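# Notas sobre o artigo 75 e o prazo que não existe

Passei as últimas semanas a ler regulamentos municipais de acesso à água, e convém registar o que encontrei antes que me esqueça das referências. O ponto de partida foi o regulamento de Cornville, que reconhece no artigo 75 o direito de cada agregado a um volume mínimo de água potável, independentemente da situação contratual. A redação é clara. O problema está no que vem a seguir, ou no que devia vir.

O artigo remete para «regulamentação complementar a aprovar pelo executivo». Não fixa prazo, não identifica o serviço responsável e não prevê regime transitório. Do ponto de vista formal, o direito está em vigor. Do ponto de vista operacional, um munícipe a quem cortem o abastecimento não tem formulário para preencher nem balcão onde o entregar. 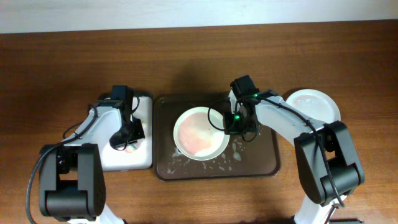
*Por Rajkumari Katiyar | 15 de setembro de 2026 | Arquivo: direitos sociais, administração local*

Há duas leituras possíveis desta omissão. A primeira considera a norma diretamente aplicável: o volume mínimo está quantificado em anexo, o titular está identificado, e o tribunal pode ordenar a religação sem esperar pelo regulamento. A segunda trata-a como norma programática, dependente de dotação orçamental. Os serviços jurídicos do município adotaram a segunda em abril, num parecer de 2 páginas que não cita jurisprudência.

Inclino-me para a primeira, com uma reserva. O anexo define o volume por agregado e não por pessoa, e o regulamento não diz o que é um agregado. Em prédios com contador coletivo – o caso de quase todo o bairro de Saxena – a mesma ligação serve várias famílias. Aplicado à letra, o mínimo divide-se por todas elas e deixa de ser um mínimo.

## Os dados disponíveis

A concessionária, Rerivent, comunicou ao município 997 interrupções por falta de pagamento no último exercício. O quadro não distingue consumidores domésticos de comerciais, nem indica a duração de cada interrupção. Sem esses dois campos o número serve para pouco: um corte de uma tarde e um corte de três meses contam o mesmo.

Pedi a tabela desagregada ao abrigo do acesso a documentos administrativos. A resposta foi que os dados existem «em formato não exportável». Apresentei novo pedido, desta vez para consulta presencial, e aguardo.

## O que falta fazer

A associação de moradores Clirnora preparou uma proposta de regulamento complementar que me parece aproveitável. Define agregado pela morada fiscal, exige pré-aviso escrito e suspende o corte enquanto houver reclamação pendente. A parte mais fraca é o financiamento: prevê um fundo de compensação à concessionária, mas não diz de que rubrica sai o dinheiro. O executivo vai pegar por aí, e com alguma razão.

Falta também uma norma sobre contadores coletivos. Sugeri à associação um artigo adicional que calcule o mínimo por fração habitada – a câmara já tem esse cadastro para efeitos de recolha de resíduos, portanto não seria preciso criar outro.

A próxima versão da proposta entra em discussão na assembleia de moradores. Quem tiver faturas com avisos de corte emitidos em Saxena pode enviar-me cópia, com o número de contrato tapado. Interessam-me sobretudo as que indicam a data do aviso e a data da interrupção, para verificar se o intervalo previsto no contrato de concessão está a ser cumprido.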